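Last updated: February

We use cookies to remember your settings. By continuing to read you accept this.

Household robots and the trouble with small appliances

By Emilian Tănase

The argument over whether machines can do housework yet is usually conducted at the wrong scale. One side points to a robot folding a shirt. The other side points to a robot dropping a plate. Neither tells a person planning a kitchen, or a staff canteen, what can be handed over.

I would put the question in terms of contact. A chore is a series of touches, each with a permitted force, a permitted angle and a permitted error. Picking up a sponge has generous limits on all three. Taking hold of a handle in a corner, with an appliance on one side and a wall on the other, has very tight ones. 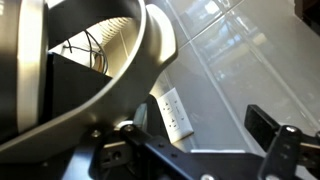 The standard two-finger gripper was designed for parts on a bench. It is stiff, it repeats well, and it takes up more room than the fingers themselves suggest, as the brackets and linkage behind them have to go wherever they go. A person reaching behind a mixer or a coffee maker flattens the hand, turns the wrist and finishes by feel. The gripper has to arrive with its whole width accounted for, and the worktop it is approaching was laid out by someone with hands.

Then there is sensing. A wrist camera gives a close view at the point of work, and that is its strength. Its weakness is what it does with shine. Glazed tile returns a smeared copy of the room. Curved metal returns a bright streak that moves when the camera moves, so an edge detector finds edges that belong to the window. Matt black surfaces have the opposite fault and return almost nothing. An ordinary kitchen offers all of these within a forearm's length.
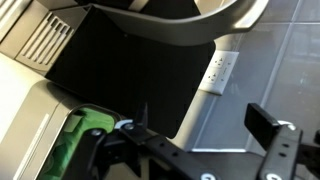
Close work at the worktop: gripper fingers, a dark panel under a curved handle, and a wall outlet behind.

Jahangir Ranasinghe, whose test kitchen at Flusthorpe I have visited twice, takes a more hopeful view than mine. His group logged 403 attempts at appliance tasks on the Fedileo arm, and he argues that the failures fall into few enough kinds to be dealt with one by one. Of the attempts, 17 ended with the appliance shifted from its place. He regards that as a good result. I regard it as a fair result in a room where the appliances stand where the software expects them.

My objection is to the step from there to the home. In a home the kettle has been moved since breakfast. The flex has fallen across the handle. Flex is a hard case for any planner, for it changes shape when touched and it can pull something heavy after it. A machine that handles rigid objects well and cords badly should not be left alone near a socket, and I would want that written into the manual in plain terms.

The shop floor is a better prospect. At the Luangrath packing plant in Flasville, an arm of similar build loads trays for a full shift. The trays are all one size, the lighting is fixed, and the fixtures were rebuilt to suit the gripper. Ranasinghe's reply is that kitchens could be rebuilt as well, with wider handles, dull finishes and a clear strip kept along the wall. They could. The cost then belongs to the householder, and it ought to be included when the price of the robot is quoted.

For the present I would let a machine carry, fetch and wipe open surfaces, with someone in the house. Appliances against a wall I would leave to people until the arm can report, before it closes its fingers, how sure it is of what lies between them. Ranasinghe thinks that report is two years off. I have asked to see the next set of logs, failures included.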